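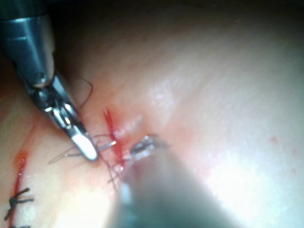 Incision courte, plusieurs brins autour.

Bonjour la liste,

vite fait entre deux séances, je reprends le fil sur les points séparés. Quelqu'un écrivait en janvier :

> Chez nous on coupe les chefs trop court, et le noeud file.
> Vous laissez combien ? Et vous serrez jusqu'où ?

Pour la longueur - plutôt trop que pas assez, on recoupe à la fin. Pour le serrage : les bords se touchent, stop. Si ça fronce c'est déja trop. Sur l'incision du haut, cinq points, noeuds posés sur le bord de la plaie. Les queues sont inégales, à revoir.

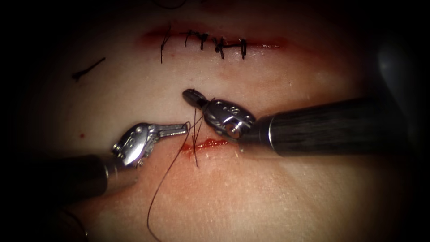

Skarent répond que des queues inégales ne le gênent pas du tout, qu'il regarde d'abord l'écart entre les points, et que chez lui on refait toute la ligne si deux se retrouvent collés. Bon. Pas faux, mais sévère pour des débutants.

Autre chose, l'aiguille. La prendre aux deux tiers, pas à la pointe, entrer bien droit. Et commencer par un bout de la plaie, toujours le même, sinon on ne compare rien.

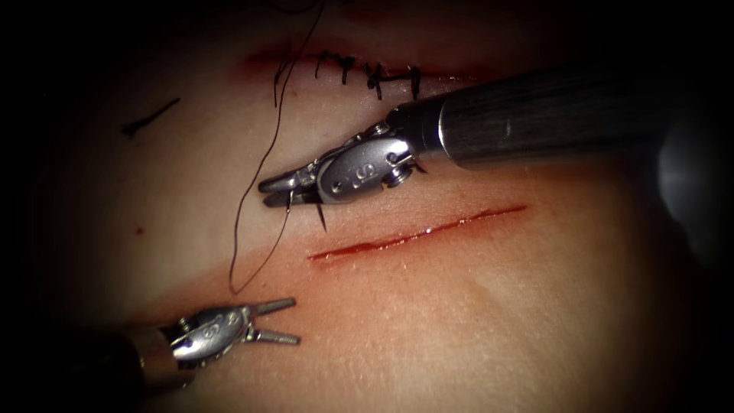

Ensuite suivre la courbe, sans pousser. Côté stock : il reste 184 sachets de fil, presque 2 661 au départ, donc commandez mainteant chez Bason. Les pads, je m'en occupe.

Je file - réponses sur la liste svp, pas en privé.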